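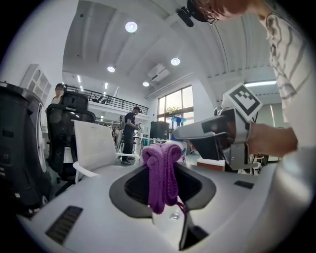

A knitted cloth and a hand-held gripper at the machine opening.

Research > Automation > Interviews

Cloth Remains the Hard Part: A Conversation With Braulio Olvera

10/15/26
4 min read

Braulio Olvera has directed the household tasks program at the Ospina Institute in Olton for six years. Before that he worked on packaging lines, and he still compares most problems to a packaging line when asked to explain them. We met to discuss a question that members put to the Institute more often than any other: whether a machine can yet be relied upon to do ordinary chores in a home or on a shop floor.

"It depends which chore, and it depends what you mean by relied upon," he said. "If you want a rigid box moved from one shelf to another, you can buy that today. If you want a sweater taken out of a drum and hung up, you can't buy that, or you can't buy one I would leave alone in a house."

The program's current work concerns soft goods: towels, knitwear, bedding, and the cleaning cloths used in workshops. Between March and the end of the summer the group logged 2,132 attempts in which a robot arm was asked to take a single item of cloth from an opening and set it down in a marked place. Olvera declined to give a success rate for the whole set. The items were too different from one another, he said, and an average would tell readers very little.

He was more willing to talk about individual materials. Flat woven towels gave the least trouble. Knits were the worst. "A knit stretches before it moves. The arm closes, it pulls, and the part it is holding comes along while the rest stays where it was. Then there are loose threads. A person sees a loose thread and works around it without thinking. Our system will sometimes take hold of the thread and report that it has the garment."

Much of the training material comes from people doing the same tasks with hand-held grippers. Olvera regards this as the most useful change in the field in recent years, chiefly on grounds of cost. An arm has to be installed and supervised. A gripper can be carried to wherever the chore is. He added that new operators need a day or so before their movements become natural, and that the recordings from that first day are usually set aside.

Does more data solve the problem? He was cautious. "The first 1,000 demonstrations of a task teach you a great deal. After that you had better change the cloth, change the machine, change the lighting. Otherwise you are teaching the system one room."

The Institute's industrial partner for this work is Hokham, a commercial laundry with two sites outside Olton. Its operations manager, Higinio Figueroa, joined the second half of our conversation by telephone. His interest is narrower. The washing and drying at Hokham have been largely automatic for decades, and folding machines handle sheets. What remains is the step between machines, where a person reaches in, separates tangled items, and feeds them onward.

"I have been shown a lot of videos," Mr. Figueroa said. "I ask every vendor for the same thing, which is 35 minutes without anybody touching it. I haven't had it yet with mixed loads. With towels only, we came close."

He does not expect the step to disappear soon, and Hokham has not planned its staffing on the assumption that it will. He would accept a slow machine, provided it stopped cleanly when it failed. "If it drops a pillowcase, fine, leave it on the floor and keep going. If it tears something or pulls half a load out in a knot, I have two people sorting that out, and then I have saved nothing."

Olvera agreed with this and said the home was harder still. A laundry sees the same goods every day - a household does not. Families also place their machines in closets and under counters, with little clearance for an arm. The Ponunby trial, in which the Institute will place equipment in a small group of occupied apartments, was designed partly to measure how much that matters. Residents will be able to switch the system off at any time and will be asked to record when they did so.

Asked for a forecast, he offered one for workshops and none for homes. Single-item handling of known cloths, under supervision, could in his view be in regular commercial use within three years. "For the home I would want to see the Ponunby results first. People ask me whether they should wait before buying a new dryer. I tell them to buy the dryer."

The Institute will publish its report on the soft goods work after partner review. Members may request the test protocol from the program office in Olton.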